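Toys & Games > Pretend Play > Play Kitchens & Food

Posted 2026-09-11 by the shop desk

Perkitz Play Kitchen Set - pots, plates and pretend groceries

I've sold a lot of play food over the years and I've become terribly fussy about it. Most sets are either all food and nothing to put it in, or a big tower of pans with one sad carrot. Perkitz have got the mix about right, so this is the one I keep on the shelf at our Lorkirby shop and the one I point people to when they ask me what to get a small cook.

What I like first is the colours. They're soft - sage green, lavender, a light teal, a pale blue - and then the food comes in nice and bright on top, so a strawberry really does look like something you'd want to pinch off the plate. It all sits happily in a living room without shouting at you, and if you've got grandparents who tut about plastic tat, they tend to come round to this one!

The colander is my favourite bit. It's a proper oval one with rows of little holes round the rim, and it's roomy enough that the ketchup bottle can lie down in it (in our house it would be called "washing the ketchup", and I wouldn't argue). 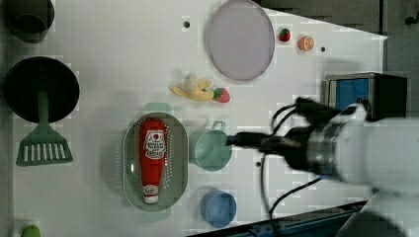 The banana is the piece children go for, I find. It's shown part peeled with the flaps spread out, and that seems to be enough to keep a two-year-old busy offering everyone a bite for most of an afternoon. The orange slice is a good one too, as you can see all the segments, and it gets used as a cake topping, a boat and a hat for teddy. The strawberries are small, so do keep an eye on them if there's a baby crawling about, and have a look at the age advice on the box before you buy.

For the cooking side you get a black pan and a green slotted spatula with a good long handle. There's a measuring cup with a short handle as well, and a plain round cup that ends up being for tea, always. The lavender plate is large and oval, more of a serving plate, so you can get a whole silly dinner on it.

Cleaning is warm soapy water and a cloth. I'd keep it out of the dishwasher, mainly for the sake of the ketchup label.

It goes nicely with the Fekov play cooker if you have one, but a cardboard box with rings drawn on works just as well, and a low white table is fine with nothing else at all. For storage I use a Nigatu fabric tub, the middle size, and everything drops in with room for a few extras.

Postage is worked out at the checkout, or you can collect from Lorkirby. We do run low in November, so if it's meant for a Christmas stocking I'd order a bit ahead.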